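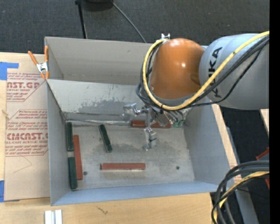
KUKA arm reaching into a grey metal bin

Hesus forum > Accounts and privacy > Deleting your account after the Skudon move

treasa_l
July 16, 2023
Has anyone managed to get their old account properly deleted? I closed mine in April, before the game moved over to Skudon, and got the "sorry to see you go" email and everything. This morning a newsletter turned up in my inbox with my old username at the top. So they've still got my address, haven't they?

bheki_mk
Closing and deleting are two separate things with them. If you just closed it they keep the profile in case you come back. There's a form at the bottom of the privacy page, you have to tick "erase" and then confirm it from the email.

treasa_l
Well that's sneaky. I read the page twice and didn't see any form.

Meifang
It's under "Your choices", right down past the cookies bit. I don't think it's sneaky to be fair, most sites do it like that. I came back after 2 years and was very glad my 694 levels were still there!

bheki_mk
Glad for you, but if someone asks to leave they should be gone. I don't see why we have to ask twice.

Meifang
Because people close accounts in a huff and then want them back. Ask any moderator.

niltonc
Moderator here, and yes, I get those messages every week (some of them quite rude). But Bheki's right that the wording is bad. I've passed it on before and will do it again. Treasa, the newsletter list is kept apart from the game accounts, so you'll need the unsubscribe link as well as the form.

treasa_l
Thanks Nilton. Form sent. The box takes 1000 characters and I used nearly all of them, I was a bit cross.

leroux_t
Does erasing it wipe your forum posts too? I've got a long guide to Hornia on here that people still use and I'd hate to lose it.

niltonc
Posts stay but your name comes off them. They'll show as "former member".

leroux_t
Hmm, not sure I like that either – it's my guide. I'll leave the account alone for now and just turn off the emails.

treasa_l
Quick update, the confirmation email went to junk, so look there if you're waiting for one. Clicked it and it says 13 days.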